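Kurian teleop kit, three weeks in

I wanted to like this one before it arrived, so take that into account. The Kurian is a leader-follower kit: you hold a pair of small arms, the big pair copies you, and everything gets logged so you can train on it later. I bought mine through Trusix in August and it took 11 days to show up.

Setup

Bolting it together was easy. Calibration was a pain - the manual has you zero every joint in an order that makes no sense, and I did it twice before I found Mateja Tomić's write-up, which puts the steps the right way round. Use hers. After that I was up and running in an evening.

How it feels to drive

Really nice, mostly! The leader arms are light, and I can go for an hour before my shoulders complain (my old Grevton setup gave me maybe twenty minutes). The triggers are the weak spot. The first half of the travel does almost nothing and then the fingers close all at once, so anything soft gets a squeeze it didn't need. You learn to creep up on it. I also wish there was some kind of force feedback, even a cheap buzz.

What I've been teaching it

Flower arranging, believe it or not. I've logged 246 demos so far with fake tulips and a couple of glass vases, and I'm aiming for 500 before I train anything serious. Stems are great practice because they roll and tangle, and you have to decide which one to go for while the others are in the way. The wrist cameras earn their keep for this. I drive off the wrist view more than I look at the table, especially when one arm is holding a stem and the other is waiting down low.

Software

Fine. Recording starts with a foot pedal (love it), and tossing a bad take is one tap. Replay crashed on me 3 times, always on long episodes, and the export to Kundton format is slow enough that I leave it going over dinner.

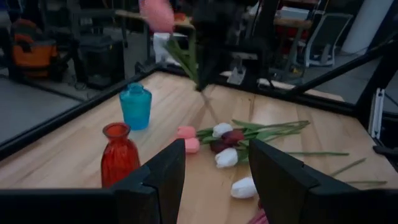 Price and who it's for

It costs more than I'd planned to spend, and the spare fingers are sold separately, which bugs me. If you already have arms you're happy with, I'd wait for better triggers. Starting from nothing, I'd buy it again.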